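A Term at the White Table

At Ullard College, the second-year project course in robotics asks students to put things away

The oldest building on the Ullard College campus opened in 1902 as a drill hall, and the marks of that use have never been fully removed. Iron rings remain in the north wall. The doors are wide enough for a wagon. On weekday afternoons in the spring term, however, the hall belongs to the Household Handling Project, a second-year course in which students teach robot arms to carry out the small, repeated work of keeping a home in order.

The course enrolled 41 students this year, the largest class since it began. They are drawn from mechanical engineering, computer science and, in smaller numbers, occupational therapy and product design. Each student joins a team in January and remains with that team until the public showing in June. Every team is assigned one arm, one table and one household task, and is expected to have written most of its own software by the middle of the term.

The tasks are modest by design. One team folds dishcloths. Another sorts cutlery into a tray. A third, known in the hall as the basket team, works on picking up small objects from a tabletop and setting them down inside a basket. The assignment takes up less than a line in the course handbook. It occupied the basket team for eight weeks before its members were willing to show it to anyone outside the hall.

The Course and Its Origins

The Household Handling Project grew out of a partnership between the college and Drundberg, a nearby town whose council wished to learn how older residents might be helped to remain in their own homes. The first proposal called for a single research arm and a series of lectures. Faculty members in the engineering school argued that students would learn more by working on equipment themselves, and the lectures were reduced to one hour each week.

The equipment came in stages. Arms were bought secondhand and repaired in the college workshop. Tables were taken from a closed dining hall and repainted. The software framework, which students call Gidey after the street on which the engineering school stands, was written by an earlier class and has been handed down with additions ever since. It records what the arm's camera sees, the position of each joint and the opening of the gripper, and it allows a recorded movement to be replayed, trimmed or used for training.

Gidey is not elegant. Its menus carry the habits of several groups of authors, and one of its settings is spelled in two different ways. The faculty has declined to replace it. Students who must read and repair other people's work, the course handbook states, are being prepared for the conditions under which most engineering is done.

Learning by Demonstration

Teams begin the term by moving the arm themselves. A student holds a pair of hand controls and guides the arm through the task from start to finish while Gidey keeps a record. One such pass is called a demonstration. The basket team collected 900 demonstrations over the term, working in shifts and changing operators often so that the habits of one person would not dominate the set.

The records are then used to train a model that proposes the arm's next movement from the current camera view. The principle is quickly explained. The practice calls for patience of a kind that many students say they had not associated with computing. A demonstration in which the operator hesitates teaches the arm to hesitate. A demonstration in which the object is always set down in the same place on the table teaches very little about any other place.

For this reason, the team keeps a placement chart. Before each pass, a student draws a numbered card from a stack and puts the object on the matching part of the table, turning it to the angle printed on the card. The chart was drawn up after the first month, when a review of the records showed that the operators had favored the side of the table closest to them.

The View From the Wrist

Much of the team's discussion concerns the camera. Mounted low and close to the gripper, it offers a view unlike the one enjoyed by a person standing at the table. Fingers that look slender from across the hall loom large in the recordings. The basket may take up much of the picture, while the object to be picked up is only a small patch of color some distance ahead.

Students review these recordings on a shared screen at the start of each session, stopping at single moments to ask whether the information needed for the next movement is present. A still from the wrist camera shows the approach at a stage the team discusses often, with both black fingers in view, the braided rim of the wicker basket running diagonally past the left one, and the small orange object on the white tabletop beyond.
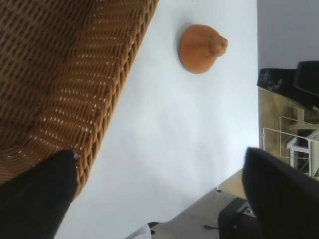
What the Basket Teaches

A wicker basket was chosen over a plastic bin after a long discussion at the start of term. A bin with flat sides is easier to model and easier to clean. Wicker is closer to what residents of Drundberg said they kept in their kitchens and hallways, according to a short survey carried out by the occupational therapy students. Its weave also lets light through in small, bright points that shift as the camera moves, and early versions of the model paid these points far more attention than they deserved.

The team responded by changing the conditions under which demonstrations were recorded. Some were made with the hall's overhead lights on and some by daylight from the high windows. The basket was turned between sessions. The lighting notes became so detailed that a separate page was added to the logbook for them.

The rim presented a different difficulty. An arm carrying an object must rise high enough to clear the side of the basket before moving inward, and a model that has learned the path only approximately will sometimes strike the edge. In the early trials this happened often. The gripper would catch the braid, the basket would slide, and every later movement would be aimed at a place where the basket no longer stood. Teams are not permitted to tape a container to the table, and the basket team's request for an exception was refused.

The solution adopted by the students was to record recoveries. Operators deliberately brought the arm too low, paused the approach, and then guided it up and over. These passes make up a small share of the whole set, but the logbook credits them with the greatest improvement of the term.

The Logbook

Every team in the project keeps its logbook on paper. Entries are made in ink and initialed, and nothing may be erased. The course faculty reads the logbooks closely and gives them more weight in the final grade than the performance of the arm.

The basket team's book runs to two volumes. Its pages record gripper settings, room conditions, software changes and the result of each trial, along with remarks of a more general nature. "Slow down before the rim, not at it," reads one entry from March. Another, made late in an evening session, notes only that the arm had been switched off and that the team had gone to dinner.

Failures are entered in the same form as successes. Students are asked to state what was expected, what occurred and what will be changed, and to change one thing at a time. The last rule is the one most often broken. Several pages in the first volume describe a week in which the team adjusted the lighting, the grip force and the camera angle together — and was afterward unable to say which had mattered.

Visitors From Ganddale

In April, the project received a visit from the residents' association at Ganddale, a group of homes for older adults on the edge of Drundberg. Visits of this kind have been part of the course from the beginning. Residents are invited to watch the arms at work, to try the hand controls and to comment on the choice of tasks.

Their comments are recorded and distributed to all teams. This year they included a request for quieter motors, a number of questions about cost, and a firm opinion that an arm should wait to be asked before tidying anything. One resident remarked that she knew where her things were when they were on the table. The basket team discussed the remark at its next session and added a start button to its design, so that the arm would remain still until a person pressed it.

The occupational therapy students have argued for several years that the visit should take place earlier, before tasks are assigned. The faculty has now agreed, and next year's class will travel to Ganddale in its opening weeks.

Toward the Public Showing

The showing in June is open to families, residents and local schools. Each team runs its task in front of the public and then answers questions. No prize is awarded. Teams may restart the arm once if it fails, and must explain the fault to the audience before doing so.

Preparation has changed the rhythm of the basket team's sessions. Recording has ended, and the afternoons are given to trials, each beginning with a card drawn from the stack. One student calls out the number, another sets the object in place, and a third stands beside the stop switch. The results are entered in the second volume of the logbook, where a few blank pages remain.

Applications for next year's course are open to all second-year students at the college. No earlier experience with robotics is required, although applicants are asked to submit a short account, in their own handwriting, of something they have tried to repair.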